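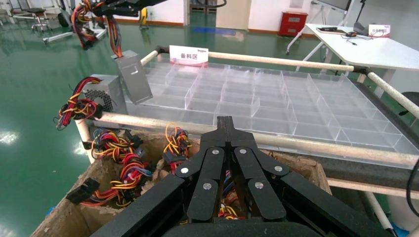
Darnell Obi said on the ride home that he had expected the robots to be faster, and that by the end of the morning he had stopped minding. A good many of us felt the same way, I think, and since several members who couldn't come have asked for a full report, I'm going to give you one, so get comfortable!

News > Club Outings > Flitside Open Day

Search this newsletter Go

Outings Workshop Nights Swap Shelf Contact

The open day was at the Flitside workshop, out past the Kincaid turnoff (the sign is easy to miss, and two cars missed it). Clarell has been running its robot arms there since April, and the job they've been given is one that anybody who has ever opened up an old desktop computer will have feelings about: handling power supplies. You know the ones, a plain metal box with a great horse's tail of red, yellow and black wires coming out of it. They arrive in cardboard boxes, all knotted up together, and the arms have to lift them out and get them ready for the next step.

I'll admit I went in thinking the heavy part would be the hard part. The young woman leading our group set me straight on that very kindly. Metal holds its shape, she told us, and a robot can be fairly sure where it will be from one second to the next, but a cable goes wherever it pleases, and when you pull one you may be pulling three of its neighbors. She had us try it ourselves with a pair of kitchen tongs and a box of old harnesses, and I'm sorry to say our table did very poorly. The connectors snag on everything!

The arms work with a small camera down near the gripper, so what they see is the view right over the fingers, and I found that view more interesting than watching from behind the line. You get a real feel for how crowded it is in that box. The fingers themselves are flat black plates pinned together so they open and close side by side, and they come to quite a narrow tip.

For those who like numbers, we were told that Clarell has logged 2000 practice picks at Flitside so far, and that on a good day the team gets through up to 300. The software side is called Dronell, and I won't pretend I followed all of that talk, though the folks in the back row asked very good questions and it ran well over its time.

There was coffee afterward, and a lemon cake that deserves its own article. Our thanks to everyone at Flitside for being so patient with us, and particularly for letting us stay through lunch.

A second visit is being arranged, with room for 12. If you'd like a seat, put your name on the sheet at the next workshop night, and please say whether you can drive. Closed shoes are a must.

Posted 2024-08-22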